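Support > Workplace automation > Open tickets > Table setting, knife placement drops

Ticket opened by: bench operator, Mellor site
Product: Plidesus tabletop package
Status: Pending, waiting on supplier
Priority: Normal (I'd call it annoying)

Hi again Clesteck support! This is the follow-up I promised on the knife problem. Sorry it's long, I've been keeping notes all week and I'd rather you have all of it.

Quick recap for whoever picks this up. I used to do tray and table prep for the catering side at Mellor, which meant setting up places by hand for most of a shift. Now I spend the mornings at the demo table with the two hand-held grippers, showing the moves, and the afternoons watching the arms try them on the line. Plates are great. Trays are great. Knives are where we get stuck – the arm either lets go too early or hangs on a beat too long and drags the knife off its spot.

What I logged first: 289 knife placements on the line, 235 of them fine. The rest I had to fix by hand. It doesn't sound terrible until you're the one walking over every few minutes to straighten a knife, and then it feels like I've got my old job back with extra steps.

Things I tried before writing to you:

Restarted the right gripper and the recorder. No change.

Swapped the left and right cables. No change, and I swapped them back.

Wiped down the jaws with the cloth that came in the Borari cleaning kit. It felt a little better for an hour and then the same old thing.

Re-ran jaw calibration. It passed every time, which is kind of maddening. If it's going to pass with the knife lying crooked on the placemat then I don't know what it's checking.

Your first reply asked if I was holding the knife the same way in each demo. Fair question! I thought I was. Then I went back through my recordings on Wednesday with a cup of coffee and nope, I was all over the place. Some I'd picked up near the end of the handle, some right up by the blade. When you've set tables by hand for years you don't think about where your fingers go, you just grab it. I had to learn to think about it, and I'm still a bit slow.

So I redid the knife set from scratch. Same placemat, same white plate, green tray over to the left of it, and I made myself grip only the handle every time.

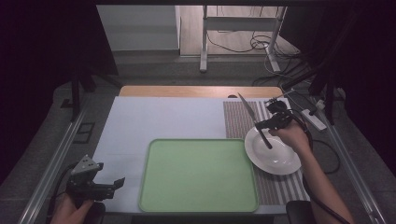 Right gripper on the knife handle, left gripper open.

I recorded 13 of those and sent them up for training. The next afternoon the early drops were mostly gone, so you were right about that part and I owe you one. The late release is still there though. The knife gets down to the mat, the jaws start to open, and then there's a little hitch and the blade end swings out. I can make it happen with the hand-held one too if I let go of the trigger slowly. If I snap it open it's clean. That makes me think it's something in how the jaws open, and my grip on the knife has less to do with it now, but you'd know better than me.

Also tried since then:

Moved the plate a little farther from where the knife goes. Helped some, mainly by giving the blade less to bump into.

Slowed the arm down one step in the settings. The hitch is smaller but the line falls behind, and then the folks at the loading end are standing there waiting on me. Put it back.

Three questions for you:

Is there a setting for how fast the jaws open, separate from the arm speed? I looked in the menu and only found the one slider.

Should I be recording the slow releases too, or throw those out? Right now I've been keeping them, and I'm wondering if I'm teaching it my bad habit.

Can I flag a demo as bad from the table? At the moment I have to remember the number and delete it later at the desk, and with both hands in the grippers I can't write anything down. A foot pedal would be amazing. I know that's a feature request and this is a support ticket, but I'm putting it here anyway.

One more thing, and this may be for a different team. When we got the package in March the plan was that one person would do demos in the morning and somebody else would watch the line. On our site that's been me for both. My wrists are noticeably tired by noon in a way they weren't from doing the work by hand, I think from squeezing the same trigger over and over. If you have anything written up on how long a person should go before taking a break, please send it, I'd like something to show my supervisor. We've been guessing. The lifting is way down and I don't miss it one bit, so I'm not complaining about the change overall – I like the demo work, I like seeing a move I showed in the morning come back out of the arm after lunch. I just want to be able to keep doing it.

I've left the right gripper on its current firmware until I hear back. If you need me to update it, mornings before 10 are best.

Thanks so much!

UPDATE, next day: Tried only fast releases for a short batch. 3 late releases all afternoon, which is the best we've had. Leaving the ticket open for the jaw speed question and the break guidance.

Related tickets
Plate rim slips during handoff
Jaw calibration passes but grip is off center
Request: foot pedal for marking demos
Hand-held gripper trigger feels stiff
Line speed drops after settings change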